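Domestic Textiles, evening class
Handout 4: Folding trousers, and what folding is supposed to do for you
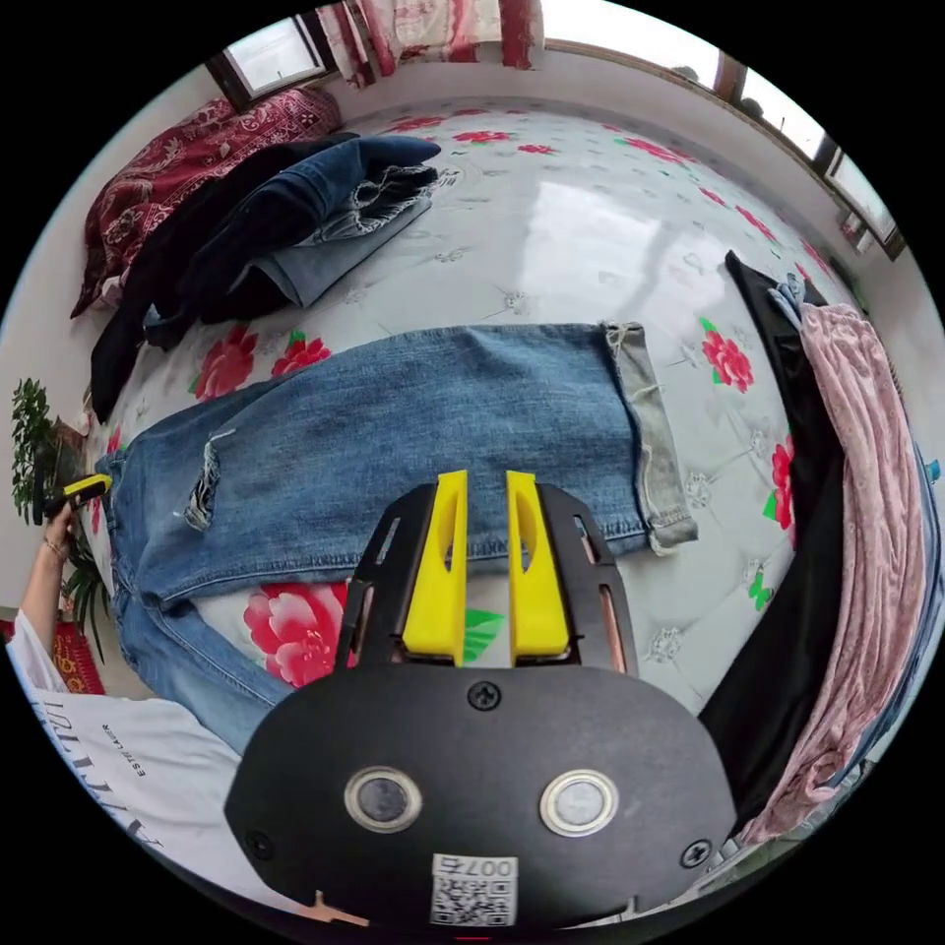
Halima Ekwueme objected last week that she has hung her jeans by the belt loops for years and they look no worse than anyone else's. I have no answer to that. Most of what is taught about folding denim comes from people who sell drawers, and the evidence is thin.

What I am prepared to defend is the flat start. Lay the jeans on something larger than they are. A bed does, and a made bed does better than an unmade one, though a slippery quilt will let the legs wander while you smooth them. Jeans with a ripped knee should go down with the rip facing you. Fingers and toes go through frayed threads very easily, and a small hole becomes a large one that way far more often than it does in the wash.

Cuffs. The Justden booklet (on the reading list, with reservations) says to unroll them every time. I think this is fussy. If you always wear them rolled, leave them rolled and accept a thicker bundle. If you are putting them away until November, unroll them and shake out the grit.

The three folds we practised

Half and half: one leg over the other, then waist to hem, then once more. Quick, and good enough for a shelf.

Thirds: one leg over the other, tuck in the point at the seat, then fold in three from the hem. Stands up in a drawer if the drawer is full. In a half-empty drawer it falls over, whatever the booklet shows.

The roll: from the waist down. Santino swears by it for suitcases. I tried it against thirds in the same bag and got the same number of pairs in, so I remain unpersuaded. It does crease less at the knee.

On the claims

The Gravwood leaflet says that folded denim lasts longer than hung denim. It gives a sample of 643 households and doesn't say who looked at the jeans, or when, or what they were looking for. Treat it as advertising. The line about fading along fold marks is more plausible, especially on a shelf in sunlight, but faded denim with whiskering already has so many pale lines in it that I doubt you would notice another.

Ironing is not covered in this course. Zerrin asked. Please yourselves.

For next time

Bring two pairs, one of them stiff. Fold one in thirds and one half and half, leave both for a week under whatever is usually on top of them, and write down what you see before you read chapter 2. Pascual has the spare copy.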